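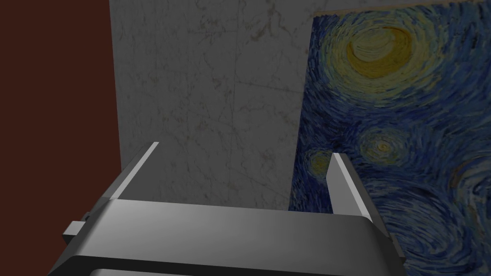
Đạt Vũ asked whether the rules for simulated arms really need to be as strict as the ones for real arms, given that a simulated arm can't pinch a finger. I love this question, and the whole README grew out of my answer to it. A policy trained on sloppy runs carries the sloppiness with it when it moves to hardware. So yes, they do!

Gridelora Kitchen Runs, README and data card
Last revised 1/14/25
Maintained by Esperanza Brannigan and Nghĩa Diệp

What this set holds

197 simulated kitchen runs, recorded from a view at the gripper and stored with joint states and gripper commands. Everything was rendered in the Favine simulator. Each run has one written instruction and one pass or fail mark. There are no real homes and no real people anywhere in the set.

Good practice for recording

These are the rules we follow, and we'd be thrilled if other groups picked them up (or argued with them, which is how rule 4 got so much better in December).

1. Start open. Every run begins with the fingers open and nothing held. If an object is still in the grip from the last run, reset the whole kitchen, and don't just drop it.

2. Write the instruction first. The text is fixed before the arm moves. Changing "open the cabinet" to "touch the cabinet" afterward is the quickest way to ruin a good set, and it is so tempting when a run almost works.

3. Keep the failures. A failed run gets the same file layout and the same checks as a passing one. Nhung Bạch trained on an early version with the failures stripped out and got a very sure-footed policy that had no idea how to back off from a bad grasp.

4. Look before moving. The arm holds still for 2 seconds at the start of each run and again at the end.

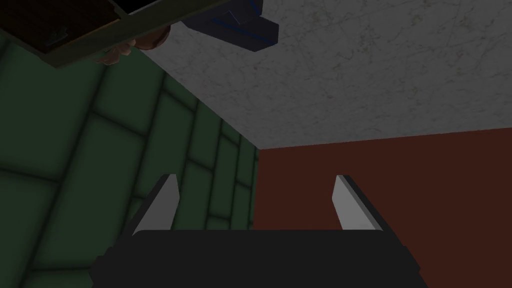 The pause at the end matters just as much as the one at the start. It gives whoever marks the run a steady view, and it gives the policy some practice at stopping. Runs without both pauses are rejected by the checker, with no exceptions for short tasks.

5. Cap the speed. Use the limit of the real arm you plan to move to, even when the simulator would let you go faster. Put the limit in the run's settings file so a reader can find it without writing to us.

6. Vary the surfaces. Walls, counters and floors should change between kitchens, and bold patterns are welcome. We had worried that busy prints would confuse training, and I was so happy to find they gave us much sturdier results on plain kitchens too.

7. Don't reach past what you can't see. If the target is hidden, the operator moves the arm for a better view first. A lucky blind grab is marked as a fail, even when the task gets done.

Contact near doors and cabinets

Doors deserve their own section. A swinging door takes up space the arm was planning to use, and the gripper's view is easily blocked at close range. Plan the way out before the way in, keep the wrist clear of the door's path, and log every contact above the force limit in the settings file. 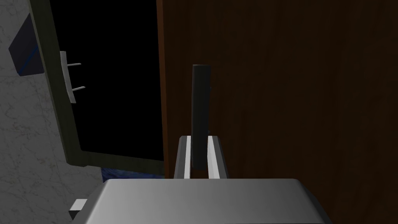 Gripper close to a dark upright slab, with an open door to the left.

Checks before release

Each run is replayed from its saved commands. If the replay ends differently from the recording, the run goes back to the operator. Two people mark every run separately, and when they disagree a third one settles it. Trí Tạ wrote the replay tool, Loten, and it is a joy to use: point it at a folder, go get coffee, read the report.

Files are split by kitchen, never by run, so that no kitchen shows up in both training and testing. 64 runs are held back for testing. Please leave them alone until you have a final model.

Known gaps

Dim lighting is common, and very bright kitchens are rare. Soft items such as towels are missing. Contact forces come from the simulator and shouldn't be used to set safety limits on a real arm. For that you need a proper risk assessment of your own workspace, with the real tool and the real load.

Reporting a problem

Send the run number, what you expected and what you got. Fixes go into the change log with your name unless you ask us to leave it out. Suggestions for new rules are very welcome, especially from anyone who has moved a policy from simulation to hardware and has the dented cabinet to prove it.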